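Home | Topics | Machines | Household | Random article

Chore robots

By Zaid Abu Hammour. Last edited January

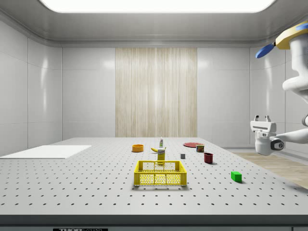

Chore robots are machines meant to do ordinary work in homes and on shop floors. Tidying, sorting, loading, wiping, folding. The term usually leaves out single-purpose appliances (dishwashers, robot vacuums) and covers arms or mobile machines that handle mixed objects. Short answer on whether they can do it yet: some chores, some of the time, mostly with a person nearby.

Background

Factory arms have done repeat work for decades. Same part, same place, same motion. Welding, painting, stacking boxes on pallets. A kitchen gives them none of that. Mugs get left anywhere, bananas come in different sizes, and a bowl may be under a plate or behind a can. Most work since has gone into seeing what's there and picking a grip, less into the arm itself.

Tabletop tasks

The standard starting point is a table with a mix of groceries, dishes and plain blocks, plus a basket or bin to put them in. Often run in simulation first. A simulated mug doesn't break and a trial can be reset at once. Typical instructions: put the banana in the basket, put the can on the plate, clear everything.

Blocks are easy. Cans and boxes mostly easy if upright. Plates are hard for a two-finger gripper, the rim sits low and the fingers hit the table first. Bowls are a bit better. Mugs depend on which way the handle faces, if there is one. Tubes tip over.

The Menholm trials are the ones usually cited. 2173 attempts at clearing a table, all simulated, then a shorter run of 184 on a real arm with the same kinds of objects. Simulated scores were clearly higher. Common failures on the real arm were slipping, pushing the object away before the fingers closed, and letting go too early over the rim of the container. Flat dishes did worst in both. See Simulation gap.

Household chores

Clearing a table: works in tests, slow. A person does it in under a minute, a machine may take 14.

Dishes: loading a rack is possible with known dishes. Stacks and wet glassware still a problem. Scrubbing mostly not attempted.

Laundry: picking clothes up off the floor, yes. Folding towels, yes, slowly. Shirts, sometimes. Fitted sheets, no.

Cooking: stirring and pouring in set-up kitchens. Chopping is usually done with pre-cut or held food.

Wiping: fairly good on flat surfaces. Knowing when a surface is clean is seperate and not solved.

Shop-floor chores

Further along than the home. Floors are flat, lighting is steady, and stock can be moved to suit the machine. Bin picking, machine tending and kitting are all in daily use. The leftovers are harder: sweeping up chips, untangling cables, putting tools back where they belong. Erkico put 3 arms on a returns bench, sorting small goods into open crates, and kept a worker there for anything in a soft bag. Zasier tried a similar bench with no worker and went back to having one.

Disputed points

How to score a half-finished chore. Some groups count each object, others only a fully cleared table, so the numbers dont compare. Haddadin (the test protocol, not to be confused with the surname) asks for both, plus the number of times a person stepped in. Not widely followed.

Also whether homes should change to suit the machines. Lipped plates, handles on everything, open baskets in place of drawers. Supporters point to dishwashers, which changed what dishes people buy. Critics say a helper that needs new dishes isnt much help.

Cost is left out of most papers.

See also: Bin picking, Gripper, Robot vacuum, Simulation gap

Shares 14 | Comments 3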